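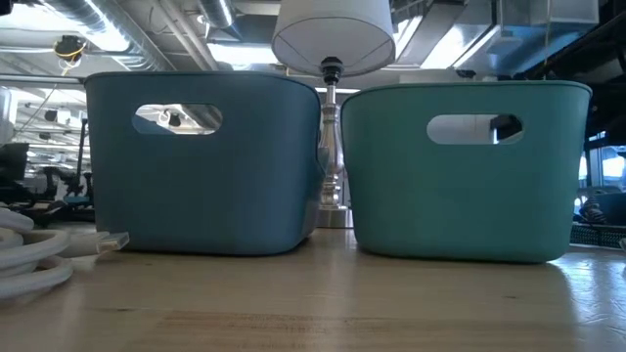 Gridwood Equipment Review Group
Minutes of the October meeting

Chair: Viorica Softić
Minutes: Ieva Eglītis

The meeting opened at 2 p.m. The minutes of the previous meeting were approved without change.

1. Kasten sorting kit
Ms. Softić presented the Kasten kit, offered by Waltano on a trial basis. The offer covers one arm, the control software, and remote support for 18 weeks. Members discussed whether the kit can be used with the plastic storage bins already in stock or whether the supplier's own bins must be bought. Waltano has stated in writing that soft-sided bins are accepted, provided that their dimensions are entered during setup. The group asked for this statement to be added to the contract.

2. Test plan
It was agreed that the trial will consist of 100 sorting runs using two bins of different colors. Runs will be logged by the operator on duty. A run stopped by hand is to be recorded as incomplete and may not be repeated under the same number.

3. Service terms
The Kaser proposal for on-site maintenance was compared with the remote support in the Waltano offer. Kaser quotes a response time of four hours. Ms. Eglītis noted that the proposal does not say who pays for replacement gripper pads. Decision deferred.

4. Actions
V. Softić to request revised contract wording from Waltano.
I. Eglītis to obtain a written answer from Kaser on replacement parts.

The meeting closed at 4 p.m.

Recent items
Minutes of the September meeting
Equipment request form
Supplier trial rules

Contact the Review Group | © Gridwood | Back to top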